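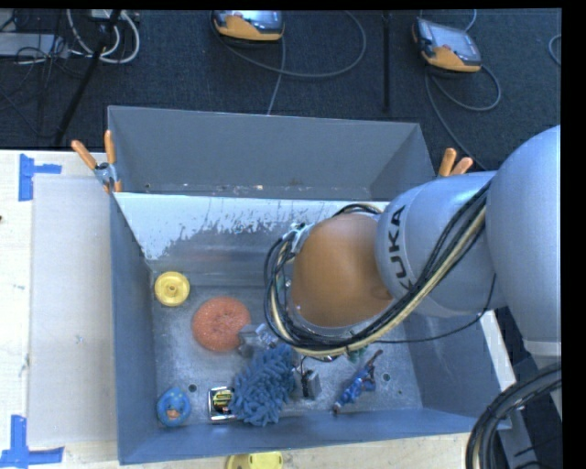

发件人：Rhydian Prosser
收件人：学生会章程讨论列表
主题：Re: 联署罢免程序修订稿，第十二条至第十八条
日期：05/09/2022

各位：

回复上一封关于联署罢免程序的来信。来信提的问题比较集中，我按原文顺序逐段引用并答复，没有异议的段落删去不引。文末附修订后的条文，请以文末文本为准，八月份列表里流传过的两个版本都作废，包括文件名里带“定稿”字样的那个。

先交代一下背景，给后加入列表的人参考。现行章程中关于罢免代表的规定写于各校区合并之前，当时只有 Karik 校区一处，联署靠纸质表格，选举事务组用学籍名册人工核对。合并以后，Perkel 校区和 Skovska 校区的代表席位并入同一个代表大会，罢免条款却没有同步修改。八月 Perkel 校区发起的那次联署暴露了几个问题：名册以哪一天为准，在两个校区都有学籍记录的人怎么算，通过 Esteves 平台提交的电子签名和纸质签名能否合并计算，以及退回补正以后时限是否重新起算。选举事务组当时按惯例处理，处理结果没有人正式提出复议，但惯例本身没有写进任何文件，下一届未必会照做。

修订稿只处理程序，不涉及那次联署的是非。列表里有几封信讨论被罢免代表在宿舍安保经费问题上的表决记录，请另开主题。

以下是逐段答复。

> 一、门槛。修订稿第十二条规定联署人数不少于 200 人。这个数
> 字是从旧章程直接搬过来的。旧章程写的时候只有一个校区，现
> 在三个校区规模相差很大，Skovska 校区的在册学生远少于
> Karik 校区。同一个绝对数字对小校区的学生来说明显更难达到。
> 建议改为按选区在册人数的比例计算，并设一个上限。

这一点我在起草时考虑过，结论是暂不改，理由如下。

按比例计算要求有一个稳定的分母。分母取选区在册人数，就要先确定“在册”指什么：缴费注册、学籍有效、还是选课系统里有记录。三个来源给出的数字不一致，其中学籍有效人数包括休学和校外实习的学生，缴费注册人数在学期开始后的几周内一直变动。发起人在动手收集签名之前需要知道自己要收集多少个，如果分母在收集期间变动，会出现发起时够数、提交时不够数的情形，反过来也一样。绝对数字没有这个问题。

来信说小校区更难达到，这是对的。不过要注意第十二条的联署只启动罢免表决，罢免本身由选区投票决定，联署不够的时候还有第十三条第二款的途径，即由代表大会中其他选区的代表联名提出。Skovska 校区的学生如果认为门槛过高，可以走第二款。这条途径在旧章程里就有，只是写在附则里，很少有人注意到，这次我把它移到了正文。

如果列表多数意见仍倾向于按比例，我不反对，但请提出修改的人同时给出分母的定义和取数日期，写成可以直接放进条文的句子。只写“按比例”三个字，选举事务组没有办法执行。

> 二、名册基准日。第十四条说签名人应当“在签名时”具有选区
> 学籍。请问“签名时”怎么核实？纸质表上的日期是签名人自己
> 填的，有不少人根本不填日期。八月那次 Perkel 校区的表格，
> 我参与了核对，日期一栏空白的很多，还有整页都是同一个笔迹
> 填的日期。

接受。“签名时”改为“联署登记日”。发起人在开始收集签名之前，先向选举事务组登记，选举事务组在登记当日从学籍系统导出选区名册并封存，后续核对一律以这份名册为准。登记日之后转入选区的学生不能签，登记日之后转出的学生，已签和后签都有效。

后一句可能有人觉得奇怪，说明一下：如果转出后签名无效，选举事务组就必须知道每个签名的确切日期，又回到了来信指出的困难。以封存名册为唯一依据，核对工作就只剩一步，即名册上有没有这个人。误差是存在的，但误差对发起人和被罢免人是对称的。

与此相应，纸质表格上的日期栏取消。空白日期栏只会引起争议，留着没有用处。

封存的名册怎么保管，来信没有问，我补充说明：导出文件加密后交选举事务组和监察组各存一份，两份的校验值在登记当日写入登记回执，发起人持有回执。核对时先比对校验值，不一致的，当次核对中止，由监察组查明原因。名册含个人信息，核对结束、复议期届满后销毁，销毁记录存档。名册只用于核对，不得提供给发起人或者被罢免的代表用于联系选民，第十四条第四款写明了这一点。

> 三、双重学籍。有一部分学生在 Karik 校区注册主修，在 Perkel
> 校区注册辅修，学籍系统里两边都有记录。八月那次联署，这些
> 人的签名有的算了，有的没有算，取决于是谁在核对。

来信说的情况属实，我查过核对底稿。两名核对人员对“选区学籍”的理解不同，一个看主修，一个看系统里有没有记录。选举事务组事后统一按有利于联署的方向处理，即全部计入。这样处理对结果没有影响，但没有依据。

修订稿采用的规则是：联署资格与投票资格一致。某个学生上一次代表选举时在哪个选区有投票资格，或者按现行选举规则应当在哪个选区有投票资格，就在哪个选区有联署资格。选举规则对双重学籍已经有规定，以主修所在校区为准，本人可以在每学年开始时书面申请改到另一校区，全学年有效。罢免条款直接援引选举规则，不另立标准。以后选举规则修改，罢免条款自动跟随，不需要两边同时改。

有人在八月的讨论里建议允许双重学籍的学生在两个选区都能联署。这个建议没有采纳。罢免表决时他们只能在一个选区投票，联署权比投票权宽，在逻辑上站不住。

> 四、电子签名。Esteves 平台收集的签名和纸质签名能不能加在
> 一起？修订稿第十五条只说“可以采用电子方式”，没有说能不
> 能混用。另外 Esteves 平台允许一个邮箱提交多次，八月那次导
> 出的数据里有 200 多条重复记录。

可以混用。第十五条增加一款，明确纸质签名和电子签名合并计算，同一人以两种方式签名的，计一次。

重复记录的问题要分开看。来信提到的那些重复记录，我看了导出文件，大部分是同一人在提交以后页面没有反应，又点了一次提交按钮，两条记录的时间戳只差几秒。这类重复去掉即可，不影响有效性。另有少量是同一邮箱提交了不同的姓名和学号，这类记录在修订稿中整组作废，即该邮箱名下的所有记录都不计入，除非相关学生在补正期内各自用本人的校内邮箱重新提交。

整组作废是否过严，起草时有过不同意见。反对的一方认为，室友之间互相代填是常有的事，本人也确实同意。我的看法是，选举事务组无从判断本人是否同意，而本人重新提交一次的成本很低。规则写得严一些，执行起来反而不用逐个打电话核实。

技术上，Esteves 平台目前不支持校内统一认证登录，只能校验邮箱后缀。我向平台管理员问过能否接入统一认证，答复是可以接入，但要由学校信息部门开通接口，学生会自己办不了。在接入之前，电子签名按以下步骤核对：

先按邮箱去重，保留时间最早的一条；
再按学号去重，同一学号对应多个邮箱的，只保留邮箱前缀与学号登记信息相符的一条，都不相符的全部剔除；
然后将剩余记录与封存名册比对，姓名与学号必须同时相符；
最后与纸质签名合并，再按学号去重一次。

顺序不能调换。八月那次先比对名册、后去重，结果同一个人的两条记录都标为“有效”，统计的人以为去重已经做过了，差一点直接把数字报了上去。核对表格现在改为每一步单独一列，前一列没有填，后一列的公式不出结果。

姓名比对再说明一句。留学生的姓名在学籍系统里有的是护照拼写，有的是中文名，姓和名的先后也不统一。学号相符而姓名只是拼写或者次序有差别的，视为相符。学号相符而姓名明显是另一个人的，视为不相符。中间地带由两名核对人员共同判断，意见不一致的，计入有效，并在底稿上注明。

> 五、时限。收集签名的期限，旧章程没有写。八月那次从开始到
> 提交用了多久，各方说法不一，被罢免的代表主张有些签名是上
> 学期收的。修订稿写的是 30 日，从哪天算到哪天？遇到假期怎
> 么办？

收集期为 30 日，自登记日的次日起算，届满日下班前提交到选举事务组为准。电子签名以平台关闭提交的时间为准，平台由选举事务组按时关闭，发起人不需要操作。

假期的问题分两种。法定节假日不扣除，照常计算，届满日恰好是法定节假日的，顺延到其后第一个工作日。寒暑假期间不受理登记，已经登记而收集期跨入寒暑假的，收集期在放假首日中止，开学首日继续计算。中止期间收集的签名无效，电子平台同时关闭。

这里有一个细节。三个校区的校历不完全一致，Skovska 校区放假通常比另外两个校区早。中止和恢复以联署所在选区的校历为准。选举事务组的办公地点在 Karik 校区，那边是否放假不影响计算。如果选区还在上课而选举事务组已经放假，选举事务组应当安排人接收材料，接收地点在登记回执上写明。

被罢免代表主张的“上学期收的签名”，在新规则下不再成为问题，登记日之前的签名一律无效。选举事务组会在登记时发放带编号的空白表格，没有编号的表格不接收。编号表格不够的，可以随时加领，领取情况登记在案。不接受自行复印的表格，原因是复印件带着相同编号，核对时分不清哪一张是原件。

> 六、补正。修订稿第十六条：经核对有效签名不足的，退回发起
> 人，可以在 5 个工作日内补正。我有两个问题。第一，补正是
> 只能更正已有的签名，还是可以再收集新的？第二，能补正几
> 次？如果可以无限次补正，收集期的限制就没有意义了。

第一个问题：只能更正，不能新增。更正的范围限于原来已经提交、因为学号有误、字迹无法辨认、姓名不全、邮箱重复等形式原因被剔除的签名。更正须由签名人本人作出，发起人不能代为改写。原来没有提交过的签名，补正期内不接收。

第二个问题：一次。补正以后仍然不足的，程序终止，选举事务组出具书面结果，写明提交总数、各类剔除数和有效数。终止后，同一选区针对同一代表的联署，在当学期内不再受理，下学期可以重新登记。

补正期自发起人收到退回通知的次日起算。通知发送到登记时填写的邮箱，发送即视为收到。请发起人登记时填写常用邮箱，发起人不止一人的，可以登记多个邮箱，以最早发送的时间为准。

来信在这一段后面还问，补正期内被罢免的代表能不能看到剔除清单。不能。剔除清单只给发起人，而且只列编号和剔除原因，不列完整姓名。联署人名单在任何阶段都不向被罢免代表公开，由监察组代为抽查。被罢免代表对有效性有异议的，可以向监察组提出，由监察组在底稿上复核，复核结论给出数字，不给出姓名。

> 七、撤回签名。有同学签了以后反悔，说当时没有看清楚表格上
> 写的是什么。八月有人为此在宿舍楼下和收集人争执。修订稿对
> 撤回只字未提。

这是遗漏，已补。签名人可以在收集期届满之前撤回，撤回须本人向选举事务组提出，书面或者用校内邮箱发送均可，不需要说明理由。向收集人口头表示撤回的不产生效力，收集人也没有义务在表格上划去。收集期届满以后不得撤回。

为减少“没有看清楚”一类的争议，编号表格的每一页页眉印罢免事由的摘要，由发起人登记时提供，选举事务组只审查长度和是否含有侮辱性文字，不审查事由是否成立。电子页面在提交按钮上方显示同样的文字。登记以后摘要不得更改。

至于收集签名时的行为规范，例如能不能进入宿舍楼、能不能在上课前的教室里收集，这部分由各校区的场地管理规定处理，章程不写。Perkel 校区宿舍对访客登记有自己的要求，收集人照样要遵守。

> 八、表决环节。联署成立以后多久投票？投票率有没有要求？被
> 罢免的代表在这段时间里能不能继续行使职权？

表决日由选举事务组在联署成立后确定，修订稿写的是“最近一次可行的教学周”，有人嫌含糊，但考试周、实习周各校区不同，写死天数容易落在没有人在校的时候。为防止拖延，增加一句：选举事务组应当在联署成立的公告中同时公布表决日，没有公布表决日的公告不算公告。

投票率不单独设要求，沿用补选的规定。过去讨论过罢免的投票率应当高于选举，理由是罢免后果更重。我核对了补选的记录，补选的投票率本来就偏低，如果罢免要求更高，被罢免一方最合理的策略是号召支持者不投票，这样表决衡量的就是动员弃权的能力了。沿用补选规定，至少产生和罢免用的是同一把尺子。

职权方面，表决结果公布之前，代表照常出席、发言和表决，只有一项例外：不得参与代表大会对选举事务组、监察组成员的任免表决。这一例外的范围是有意收窄的。八月有人主张联署一成立就停职，我不赞成，联署人数相对于选区总人数毕竟是少数，由少数人使一个代表停职，等于跳过了表决。

> 九、费用。罢免表决的开支由谁出？Skovska 校区的学生会分会
> 经费很少，上次补选租用投票箱都是向 Karik 借的。

由学生会总预算的选举科目列支，不由分会承担。投票箱、编号表格的印刷、核对人员的误餐补助都在这个科目里。发起人自己印传单、做海报的费用自理，不予报销，被罢免代表的宣传费用同样自理。

收集签名不得给付报酬或者赠送物品。八月没有人投诉这方面的情况，不过旧章程没有禁止，这次一并写上。违反的，相关表格整页作废，不作其他处分。处分属于学校学生工作部门的权限，学生会章程写了也不能执行。

> 十、最后一点，罢免表决没有通过的，能不能马上再来一次？

表决未通过的，同一代表在剩余任期内不得因同一事由再次被联署罢免。事由是否相同，由监察组对照两次登记的摘要判断。事由不同的，下学期起可以登记。监察组的判断可以向代表大会复议一次。

引用到此为止。还有几件事，来信没有提，但和条文有关。

其一，核对人员的回避。核对由四人分两组进行，交换底稿复核。被罢免代表的同班同学、同宿舍成员，以及参与过本次收集的人，不得担任核对人员。来信人自己说过在八月参与核对，据我所知没有上述情形，我只是提醒以后要有书面声明，声明附在底稿首页。三个校区的人手不一样，Skovska 校区凑不齐的时候，从另外两个校区抽调，差旅按内部规定报销。

其二，过渡。修订稿通过以后登记的联署适用新条文，通过以前已经开始的适用旧条文和原有惯例。目前没有正在进行的联署，所以过渡条款大概用不上，但还是写了。

其三，语言。条文以中文本为准，英文译本供国际学生参考。译本由我来做，中文定下来以后再动手，请不要再单独给我寄译文的修改意见，八月那一版译文和现在的中文已经对不上了。

其四，条文编号。因为把附则中的代表联名途径移入正文，第十三条以后顺次后移，原第十七条并入第十六条，所以总条数没有变化。其他文件援引旧编号的地方我列了一张对照表，放在共享目录里，和核对表格在同一个文件夹。选举规则里有三处援引罢免条款，财务办法里有一处，需要同步更新，由各文件的维护人自行改。

修订后条文如下。

第十二条 选区学生可以联署提出罢免本选区代表。有效联署人数不少于 200 人的，联署成立。

第十三条 发起人应当在收集签名前向选举事务组登记，提交罢免事由摘要和联系邮箱。
其他选区的代表可以依照代表大会议事规则联名提出罢免，联名成立的，直接进入表决程序，不适用第十四条至第十六条。
寒暑假期间不受理登记。

第十四条 选举事务组应当在登记当日导出并封存选区名册，出具载有校验值、接收地点和收集期届满日的登记回执。
联署资格以封存名册为准。选区的归属依照选举规则确定。
封存名册由选举事务组和监察组各保存一份，复议期届满后销毁。
封存名册仅用于核对签名，不得用于其他目的，不得向发起人或者被提出罢免的代表提供。

第十五条 收集期为 30 日，自登记日次日起算。收集期跨入选区寒暑假的，自放假首日中止，自开学首日继续计算。
届满日为法定节假日的，顺延至其后第一个工作日。
签名可以采用编号纸质表格或者选举事务组指定的电子平台，两种方式合并计算，同一人重复签名的计一次。
同一邮箱提交不同学生信息的，该邮箱名下的记录均不计入，但相关学生在补正期内以本人校内邮箱重新提交的除外。
签名人可以在收集期届满前向选举事务组撤回签名。
不得以给付报酬或者赠送物品的方式收集签名。违反的，所涉表格整页作废。

第十六条 选举事务组应当在收到材料后组织核对。核对人员分两组交换复核，与被提出罢免的代表有同班、同宿舍关系的，或者参与本次收集的，应当回避。
有效签名不足的，退回发起人，发起人可以在收到通知次日起 5 个工作日内补正一次。补正限于更正已提交签名的形式缺陷，并应当由签名人本人作出。
补正后仍然不足的，程序终止，同一选区当学期内不再受理针对同一代表的登记。
联署人名单不公开。被提出罢免的代表对有效性有异议的，由监察组复核并公布数字结果。

第十七条 联署成立的，选举事务组应当发布公告，并在公告中确定表决日。表决日应当在最近一次可行的教学周内。投票率和计票适用补选的规定。
表决结果公布前，被提出罢免的代表照常行使职权，但不得参与对选举事务组和监察组成员的任免表决。
表决所需费用在学生会总预算选举科目中列支。双方宣传费用自理。

第十八条 罢免未获通过的，在该代表剩余任期内不得以同一事由再次提出。事由是否相同由监察组判断，对判断不服的，可以向代表大会复议一次。
本章规定适用于通过后登记的联署。

对条文有修改意见的，请直接写出改后的完整句子，注明条款号，回复到列表，不要只发给我个人。门槛问题如果有人要提按比例的方案，请单独开一个主题，标题写明第十二条，以免和其他意见混在一起。没有收到意见的条款，我按现文本提交代表大会秘书处列入议程。

另外，八月核对底稿里 Perkel 校区第二组的首页缺一个签字，请当时的核对人员看到以后到选举事务组补上。

Rhydian Prosser
学生会章程修订起草人
Karik 校区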